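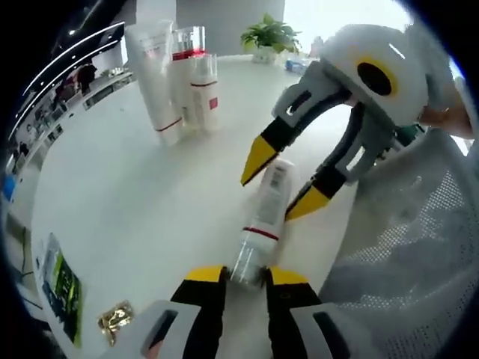

What is Molska?

A way of teaching a two-armed robot to handle small things on a table, using recordings made by people with hand-held grippers. No robot in the room while the recording happens. The recordings go into one policy (a neural network that looks at camera pictures and puts out hand motions), and the policy then runs on real arms with the same kind of fingers.

Is this the same thing as Over?

Related. Over was the one-handed version, same group, older code. Molska started as a branch of it and drifted far enough that the two can't share checkpoints anymore. If you only need one arm, Over is still fine and a lot lighter to train. We fix bugs in it when somebody reports them, no new features.

Who do I write to?

Giang Hầu for the method and the paper. Nahom Gebru for anything with a screw in it. Giang Trịnh runs the data side — two Giangs, please put the last name in your mail, they keep forwarding each other's stuff. Phúc Diệp does the training code. Robot questions used to go to Thiện Khổng and for now still do.

Why not just teleoperate the robot?

We did, for the first round. It works. It's slow, though, and the operator gets tired, and every recording has the robot's own lag baked in. With a gripper in your hand you move at close to normal speed and you feel the thing you're holding. You also feel when a cap starts to slip, and people correct for that without thinking. Those small corrections are the part we want in the data.

The other thing is moving around. Two arms on a base don't fit through most doors. Two grippers go in a backpack.

How big is the dataset?

1721 recordings in the current release. Of those, 705 use both hands, the rest are single-hand. We know that's lopsided. The single-hand ones came first and were quick to collect, and they turned out to help two-handed training anyway (see further down).

What kinds of tasks?

Table-top stuff. Picking up and standing things upright, moving a bottle from one hand to the other, sorting, putting small packages next to each other, steadying an object with one hand while the other does something to it. Cosmetics, snacks, office things. Nothing heavy and nothing sharp. No cloth in this release, cloth is its own project.

Where was it recorded?

Mostly in ordinary rooms. Offices, kitchens, shop-type counters, a couple of lobbies. The Hồ rooms are the biggest single source and they're tagged as such, so you can leave them out if you want a clean split by place. Please do leave them out when you report results on new rooms! We've seen two write-ups where Hồ was in both train and test and the numbers look great for the wrong reason.

What's in one recording?

Video from a wide-angle camera on each gripper, finger opening over time, the pose of each gripper, and a short text label for the task. Two-handed ones also have the pose of one gripper relative to the other, worked out after the fact. Time stamps are shared. No sound.

Why such a wide lens?

Context, mainly. A narrow lens on the wrist sees the object until you get close and then sees a blur of one color. With the wide one the table, the background and very often the other gripper stay in view the whole way. The policy leans on that a lot. When we cropped the video down to the middle part, two-handed handovers got clearly worse and single-hand picking barely changed.

The price is the bend. Straight edges curve, the corners go black. We feed it in as is. Tried undistorting first, lost the outer part of the view, gained nothing we could measure.

How do you get the gripper poses without markers?

Visual tracking plus the motion sensor. Each gripper gets its own track, then the two are lined up using stretches where both cameras see the same part of the room. Plain walls are bad for this. Shiny tables also not great, since the reflections move around and the tracker picks them up as real points. The filter in step two throws out reflected points below the table plane, which catches most of it.

If the two tracks can't be lined up the recording is dropped from the two-handed set and may survive as two single-hand ones.

Do I need to see the other hand for it to work?

It helps, you don't strictly need it. The relative pose is given to the policy as numbers too. We ran it both ways. With pictures only, the hands sometimes drift and meet a finger-width off. With numbers only, the hands meet nicely and the object isn't where they think it is. Both together is what ships.

What robot does it run on?

Two Hotow arms on a fixed stand, with the same fingers mounted on the ends. Same camera in the same spot relative to the fingers. That last bit matters more than the brand of arm. Thiện got it going on a different pair over a long weekend, most of which went to mounting brackets.

The fingers need to match?

As close as you can get. Shape, length, softness of the tips, where they sit in the picture. The policy has only ever seen those fingers from that angle. We once had a batch printed slightly short and spent days looking for a bug in the code. The part files are in the hardware folder, take revision 3, the earlier ones flex too much at the base.

Can I change the color?

The tips, we'd leave alone. The housings matter less. We did a short run with repainted housings and saw no change, but that was one run and we wouldn't put it in a paper.

How well does it work?

On 200 robot trials, split evenly between known and new objects, the full method finished the task more often than not in both halves. Known objects better, of course. Full table with per-task counts is in the paper, please quote that and not this page.

Where it does well: standing bottles and tubes, boxes with flat sides, handovers where the object is long enough for both grippers to hold at once.

Where it fails: flat packets lying on the table (fingers slide over the top), see-through containers, anything where the cap and body are the same color and the task depends on finding the cap. Clusters too. With several similar containers close together it'll sometimes go for the neighbor and then carry on as if everything was fine. We don't have a good recovery behavior for that. It's the thing we're working on now.

Does single-hand data really help with two hands?

More than we expected. Train on the two-handed part alone and you get decent timing between the hands but poor grasps. Add the single-hand recordings and the grasps get better, timing stays put. Our guess is that grasping just needs a lot of different objects and the single-hand set has those. We haven't proven it. Giang Hầu has a plan for a cleaner test with the object lists matched, it'll go in the follow-up if it works out.

What about the reverse?

Two-handed data for single-hand tasks: tried it, no effect either way.

How do I label tasks for my own recordings?

Short, plain, one verb if possible. "stand the tube up". "pass the bottle left to right". Don't describe the object in detail, don't write the brand, don't write what went wrong. Lower case. If the demo went wrong, mark it failed in the check box and leave it in, we do use those.

How should I set up a table?

Normally. Leave the stuff that's there. We ask people not to clean up for the recording, a policy trained on bare tables gets confused by a plant. Change the layout between takes, even a little. Move yourself as well, different side of the table, different chair height. Same spot over and over is the most common problem in data people send us.

Left hand and right hand, does it matter which gripper is which?

Very much. Left gripper in left hand, the sticker is on the inside. Swapped grippers are the second most common problem. There's a check for it in the upload script now but it only catches swaps where the hands never cross.

How fast should I move?

Like you would normally, a bit calmer. Fast turns of the wrist break the tracking. If you feel you're being careful, that's about right. Don't stop dead before each grasp, though, the policy will learn to stop dead before each grasp. Ours did.

What about people in the background?

Ask first, wherever you are. Faces are blurred before anything leaves the recording laptop, and rooms where somebody said no are deleted, not blurred. If you think you're in the data and don't want to be, write to Giang Trịnh with the place and rough time and it comes out in the next release. You don't have to give a reason.

What machine do I need for training?

One decent GPU and patience will get you through the small config. The full one wants several. Phúc keeps a list of settings that are known to fit on smaller cards, it's in the readme under "small". Loading the video is usally the bottleneck, so put the data on a local drive. Network drives make it painfull.

My arms shake when the policy starts. Why?

Nearly always delay. The policy assumes the picture is fresh, and if your camera chain adds lag it keeps correcting for a position the arm already left. Measure the lag (script included), put it in the config, try again. If it still shakes, lower the gain. If it STILL shakes, mail Thiện with a log. The log, please, not a phone video of the screen.

Can I use this in a product?

Research only for the data. Code is open, the license file says how. The hardware files are open too. For anything commercial with the data, ask, the answer depends on which rooms you need.

Will there be a bigger release?

Planned for May. More two-handed recordings, and more rooms that aren't Hồ. Possibly cloth after all, if Nahom gets the soft tips to last.

I found a mistake on this page.

Likely. Send it to either Giang.

Last updated Jul 28, 2018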